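3. Storage of outer clothing in the shared houses

3.1 Background to the observations

The household survey described in Section 2 asked residents where they kept coats, jackets and shirts, and how often they moved them from one place to another. The answers on wardrobes and chests of drawers were easy to code. The answers on open rails and racks were not. Residents used the words rail, rack, stand, horse and pole for pieces of furniture that differed a good deal, and in a number of cases the same piece was given two names by two people living in the same house. For this reason the open racks were dealt with separately, and the present section reports what was learnt about them.

The houses were in two districts, Toltano and Pokow. Those in Toltano are older and have narrow halls with a stair directly behind the front door. Those in Pokow were built as flats for workers at the Rawat mill and have a square lobby on each floor which is shared by the rooms that open off it. Outdoor clothing in Toltano tends to be kept in bedrooms, as the halls are too narrow to hold furniture. In Pokow it is kept in the lobby, where a rack can stand against the wall between two doors.

In all, 816 garments on hangers were listed in 36 rooms and lobbies. Garments on hooks, chair backs, banisters and doors were noted but were left out of the total. A garment folded over the bar of a hanger was counted as hanging. Two garments on one hanger were counted as two.

3.2 Types of rack

We divided the racks into 3 types, following the scheme drawn up by Noémie Huet for the earlier Forkum inventory. Type A has a single horizontal rod carried between two upright posts. Type B has a rod and a shelf above it. Type C is a central post with arms or pegs. Type C racks are seldom used with hangers and are not discussed further, except where they stood beside a rack of one of the other types and took clothes that would otherwise have gone on it.

Type A was the commonest in both districts. Wooden examples have posts of square section, often finished at the top with a turned knob. Residents called the knobs useless but used them a great deal. Hats, scarves, bags and umbrellas by their straps were all found on them, and in one Pokow lobby a bunch of keys was kept there for the use of the whole floor. The metal racks in the survey had plain ends, and on these the same small things were put over the rod, where they took up room meant for hangers.

Type B was found mostly in Toltano bedrooms. The shelf was full in every case. Shoes in boxes and spare bedding were the usual contents, with suitcases where the ceiling allowed. Several residents said that they found the shelf more useful than the rod, and one had taken the rod out and put a second shelf in its place. That piece was recorded but not classed.

3.3 Hangers

Hangers were recorded by the material of the body and by the form of the hook. The body matters mainly for the shape of the shoulder it gives to the garment. The hook matters for how the hanger is handled, and it was here that most of the complaints arose.

On a wooden hanger the metal hook rises from the neck and turns over in a curve, so that the hanger is lifted above the rod and then let down on to it. A person hanging up a coat must therefore raise the whole garment a little higher than the place where it will rest. With a short hook the extra lift is small. With a long hook it is larger, and for people of low stature or with stiff shoulders it decides whether the rack can be used at all. Blandine Fleury, who carried out the interviews in Pokow, was told by two older residents that they asked a neighbour to hang up their winter coats and took them down again themselves, taking down being the easier of the two actions.

A long hook has some merit all the same. It drops the shoulders of the garment clear of the rod, and thick collars do not press against the wood. Residents with heavy coats preferred it. Those who kept mainly shirts did not mind either way, though they disliked having long and short hooks together on one rod, the shoulders then hanging at different heights and catching on one another when a garment was pulled out.

Wire hangers were common in both districts and were spoken of with little affection. Most had come from dry cleaners. They were used for shirts and for things seldom worn. Wooden hangers were more often bought, or had been left behind by earlier tenants, and residents tended to know which were theirs. In shared lobbies this gave rise to some marking with thread, paint or initials. Csaba Oláh noted that the marked hangers were nearly always wooden.

3.4 Placing of hangers on the rod

Interviewers asked residents to hang up a coat in their usual way and wrote down what was done. They did not comment or help. Three things were recorded: the direction in which the hook faced, the place chosen on the rod, and whether other garments were moved first.

Most people turned the hook so that its open side faced the wall. The coat is brought to the rack from the front, the hook passes over the rod, and the point comes down behind. Where a rack stood out from the wall and could be reached from both sides, hooks faced both ways, and removing a garment from the middle was slower. Thérèse Chisholm has suggested that the mixed direction, and less so the number of garments, is what residents mean when they call a rack crowded. Our figures do not settle the question. Free-standing racks were also the fuller ones, and the two effects could not be separated.

The place chosen was most often the end nearer the door. The middle of the rod was used when the ends were full. In Pokow each household kept to its own stretch of the rod, without any marker, and visitors' coats went over the top of the others or on the post. Where the rod was full, people pushed the hanging clothes along with the back of one hand while holding the coat in the other. On wooden rods the hooks dragged, and several had worn pale lines in the varnish. One resident in Toltano rubbed the rod with candle wax every December, before the heavy coats came out, and reported that it made the hangers run freely for the whole winter.

The height of the rod was measured in each room, together with the distance from the rod to the ceiling. The second measurement was included at the request of Thibault Gilbert, who had found in the Forkum houses that racks were sometimes placed under sloping ceilings or light fittings with too little room left to lift a hanger on. We met this only in attic rooms in Toltano. In these the rack had usually been turned so that one end was unusable, and the space under the slope was given over to boxes.

3.5 Remarks

The open rack is generally treated in household surveys as a lesser form of wardrobe. Residents did not speak of it in that way. In Pokow it was the first thing seen on coming up the stairs and was used to find out who was at home. Clothes were put on it in the daytime and taken into bedrooms at night by some households, left out by others, and this difference was a matter of mild disagreement on two floors.

The terms adopted for the parts of a Type A rack, and used in the tables of Section 4, are post, finial and rod. For the hanger we use body, neck and hook. Figure 3 gives a view of the upper part of such a rack, with the neck of a hanger in front of the rod.
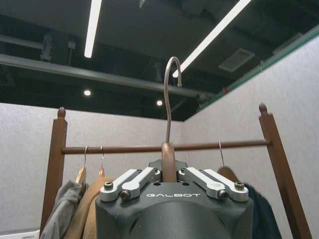 Figure 3. Wooden rack with turned finials on the posts, and a wooden hanger with a long metal hook.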